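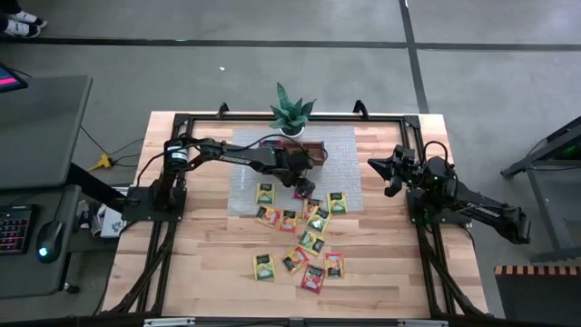 Figure 1. Tea packets before sorting, with box, mat and plant.

Unit 3: Small Things in Boxes
Household Organization, evening section
Handout prepared by Rocío Bravo. Revised September 16, 2018

Read this before the practical. Bring a box. If you don't own a box, you are in the right course, but please borrow one.

3.1 Why tea

We start with tea because it is hard to get hurt. Packets are flat and light, and they all want to lie down. They also multiply. When I asked last year's group to bring in every wrapped tea bag in the house, one student arrived with 111 and a look of mild shame. She had thought she owned a few.

Figure 1 is a fair picture of the starting position. There are twelve packets, some on the gray mat and some on the bare wood, in yellow-green, orange and red. The box is small. The plant is a succulent and will outlive us all.

3.2 Terms

Spread: everything out of its container and on one surface. A drift of packets counts. A heap doesn't.
Facing: turning each item so the label can be read without picking it up.
Run: a group of like items stored together.
Orphan: the one left over that belongs to no run. Usually peppermint.

3.3 Choosing the run

Color is the obvious choice and for packets like these it works well enough. You can sort by color from across the room, in bad light, before you are awake. The trouble comes with a packet in two colors, such as the green-and-orange one on the right side of the mat. Does it go with the greens or with the oranges? Pick one and write it down. Mahfuz Samarakoon, who teaches the other section, lets his students start a third run for mixed colors. His students end up with a great many runs.

Other options: by flavor, by caffeine (morning at the front, evening at the back), or by who drinks it. The last is popular in shared houses and leads to initials on things.

3.4 Procedure

1. Clear the surface. Plants may stay if they keep to the far edge.
2. Lay the mat. Any mat with some texture will do; packets skate on bare wood.
3. Spread.
4. Take out duplicates you don't like. You know which ones.
5. Make the runs, face them, and stand them in the box on their long edge – test one first, as shallow boxes will only take them flat.
6. Orphans go at the front where you'll be forced to drink them.

Leave a finger's width free in each run. A box packed tight looks wonderful until somebody wants tea.

3.5 A note on boxes

I get asked about the divided kind every term. The Lustar has fixed compartments and is fine if your tea was born to fit them. The Dromska has sliding dividers, one of which will vanish by October. A plain box and a strip of folded card does the same job – I have used mine for years and the card has been replaced twice.

3.6 For the practical

Work in pairs. One sorts, the other keeps quiet until step 5. Each pair gets 32 packets from the class tin and should hand the box back with a written rule for the runs, one sentence, no semicolons.

Homework: do the same with something from your own kitchen that isn't tea. Spice sachets, batteries, and soy sauce from takeout have all been accepted. Ketchup was accepted once.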